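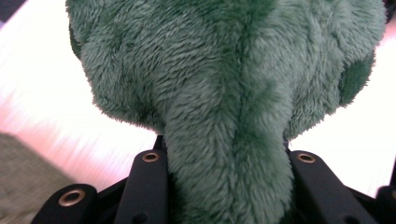

By Vũ | Features | Last updated January 28, 2026

201 shares 5 comments

I was supposed to be cleaning out the hall closet. That was the whole plan for the morning, and I had the trash bags and the donation box and the good podcast lined up. Then I pulled down a shopping bag from the top shelf, a soft green arm flopped out of it, and I sat on the floor for most of an hour.

I am a grown woman with a mortgage and a bad knee, and I still can't put a stuffed animal in a donation box without turning its face away first. I've asked a lot of people about this lately (at work, at the dentist, once in line for a car wash) and I can report that I have plenty of company. One man told me he keeps his childhood rabbit in the same drawer as his passport. A woman at my gym travels with a small whale and has a speech ready for airport security, though she's never had to give it.

So this is a piece about keeping soft things. I wanted to know why we do it, how long they last, and what you're supposed to do when they start falling apart.

My own is called Dillo. Dillo was meant to be an armadillo and came out of the box looking like a gray potato with ears. My aunt ordered him from a catalog for my fifth birthday and I'm told I cried, and then by bedtime I wouldn't let go of him. He has been through two floods, a divorce (my parents'), a dog, and a college roommate who thought it would be funny to mail him home for spring break without me. He's bald all down one side from being held. If you run your thumb over that side it feels like the inside of an old sweatshirt.

Bald patches, I've learned, are pretty much the signature of a loved toy. People show them to you with real pride! It's always the ear, or the belly, or one paw, and it's always the spot where a thumb used to go. My neighbor's bear has no nose at all, just a little dent, and when I said something about getting it fixed she looked at me like I'd suggested a new nose for her husband.

Which brings me to repairs. Last June I drove out to Grarnero, a town with one main street and a very good pie counter, because I'd heard there was a repair shop there that took plush. It's called Jitgate, and from the sidewalk you'd take it for a shoe place. It mostly is a shoe place. But there's a back counter with drawers of thread in more browns than I knew existed, and a shelf where the patients wait with paper tags on their ankles.

I had pictured something sweet and a bit silly, with tiny bandages. What I got was a very serious conversation. The woman at the counter wanted to know what Dillo was stuffed with, whether he'd ever been in a dryer, and what I wanted him to look like when he was done. That last one stumped me. I'd been thinking "fixed," and she was asking fixed to when. Did I want him the way he came out of the box? Did I want the bald side filled in? I heard myself say no, no, leave that, in kind of a loud voice. She wrote it down on the tag without blinking. I gather people say it a lot.

The bill was $70, and the wait was two weeks. I'd have paid more and I'd have complained about the wait to anybody who would listen, and I did. He came back with his back seam closed up in tiny, even stitches, new stuffing in the neck so his head doesn't loll, and the bald side exactly as I'd left it. He sits up now. He hasn't sat up since I was in middle school.

Here's what I picked up at that counter, in case you've got a patient of your own at home.

Heat is the thing that ruins them. I always figured it was washing, and washing isn't great, but the dryer is what takes a fluffy coat and turns it into something like a scrub pad. The long fibers on a fuzzy toy are usually synthetic and they don't forgive you. Cool water, a little mild soap, a towel to press it in, then air. Put it near a fan and be patient, and don't sit it on a radiator (I have done this, and one of his feet has never been the same).

Brush it while it's a little damp. A soft baby brush is fine, or one of those little wire ones for dogs if you go easy. Brush with the nap, then against it, then with it again. I went home and tried this on the green guy from the closet, and the difference was kind of ridiculous. I'd thought he was faded and mostly he was flat.

Catch a seam early. A gap you can fit a pencil into is a ten-minute job with a needle and a ladder stitch. A gap you can fit your hand into is a drive to Grarnero.

And go easy on smell. People reach for sprays, and then the smell they were attached to is gone for good. I know a guy who washed his late mother's cushion and has regretted it for years. If it isn't actually dirty, maybe just open a window.

I did read up a little on why any of this matters to us. The usual story is that a toy stands in for a parent when the parent leaves the room, and you grow out of it. That's fine as far as it goes, and it explains a toddler. It doesn't do much for the passport rabbit. My guess is that after enough years the toy stops standing in for anybody and is just the one who was there. Dillo is the only one who's lived at every address I have. My sister moved out, my parents moved on, the dog died. I couldn't tell you what color the kitchen was in our second apartment, but I know he sat on the windowsill over the sink, and from there I can get the rest of the room back, a bit at a time.

I talked to a few people who don't keep anything, by the way, and they seem perfectly happy. One friend gave all of hers away at twelve in a single afternoon and says she's never missed one. She also owns about four forks, so I don't know how far to take that. My daughter is somewhere in the middle. She has a rotating bed crew, with firings and promotions, and a system I'm not allowed to ask about.

The closet, you'll want to know, got half done. The donation box went out with some coats and a fondue set in it. The green one is up on the dresser for now, brushed, until I decide where he lives. The rest of the bag went back up on the shelf, and I shut the door on it.

5 comments

Search stories Search Enter keyword Go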